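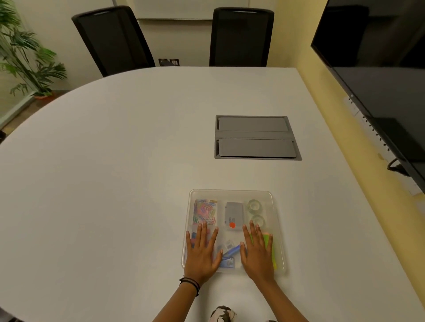 The supply tray on the meeting room table at Ormsby, hands resting on the tray.

The shared workshop at Ormsby opened its doors to visitors on December 2, 2024. I went for one build, a tabletop arm called Starlow, which is meant to sort office supplies from a divided tray into bins. The members started on it in May.

Work is split between two rooms. The arm is on a bench in the machine room. Task planning is done in the meeting room, at a white oval table with a power and data panel set into the top. The tray is clear plastic, and its contents are the full test set: colored paper clips in a clear box, a gray stapler, two rolls of clear tape, a blue pen or marker and various small items.

Clear tape is the worst case. The depth sensor reads through it and returns the tray floor. The present fix is a second pass with side lighting, which adds 175 ms per pick. Paper clips are handled by the box and never singly.

The arm has five printed joints and one bought one, a geared base unit from Ornura. Payload at full reach was specified as 1000 g. The base unit is rated for 3000 hours, a figure the members have not tested. Cable routing through the elbow is poor – the outer loop rubs on the housing at the end of travel – and a new bracket was being printed when I arrived.

The log stood at 1063 picks that morning. It records the item, the compartment, the grip width and the result. I was shown the failures first, which I appreciated. Most were recorded against the stapler, where the fingers close on the sloped side and slip.

The control code is shared with a smaller workshop in Clostthorpe, which runs the same arm with a suction cup. Their results on tape are better and on staplers worse. A combined tool has been drawn but not cut.

Parking is behind the building. The machine room is up a half flight of stairs with no lift, and safety glasses are kept on the hook inside the door.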